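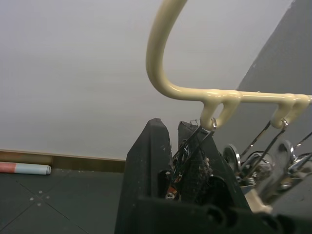

Gripper faults after catching on wire hooks

Category: Grippers and end effectors > Faults and stops
Print this page | E-mail this page

Question

We have two arms hanging socks on a clip hanger, running Skomero for control. On the right arm the gripper stopped short of closed and the controller threw a force fault. One of the hanger's thin wire hooks had got down between the fingers. I cleared the fault and sent the arm home, and it pulled the whole hanger with it before I hit the stop. Is there a setting for this, or is it the fingers?

Answer 1

Had the same with the Dirnari fingers. Turn the closing force down to 20 and it should be fine.

Answer 2

Lower force won't help if the wire is already in there. The bigger problem is homing after a fault. Skomero doesn't know the gripper is still attached to something, so it takes the straight path back. Change the fault routine so it holds position and waits for a person. Then:

1. Press the stop and leave it pressed.
2. Support the hanger with one hand and back the fingers open using the manual release.
3. Unhook the wire. Don't tug it.
4. Check the finger pads for torn threads or bent wire before you restart.

We run at 15 per cent speed for the first few cycles afterwards.
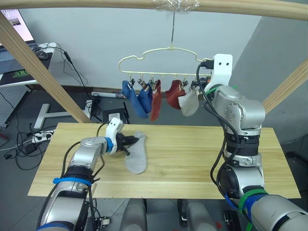 Approach height matters too. If the wrist comes in level with the clips, the fingers pass through all the loose metalwork. With the hanger on a rod over the table and the socks clipped along it, I would come in from below and to the side, and keep the other arm down at the tabletop until the first one is clear — ours collided once while one was still picking up a sock.

Answer 3

Fault 1956 on ours was a damaged cable, so check that as well.

Last updated: 5 October 2018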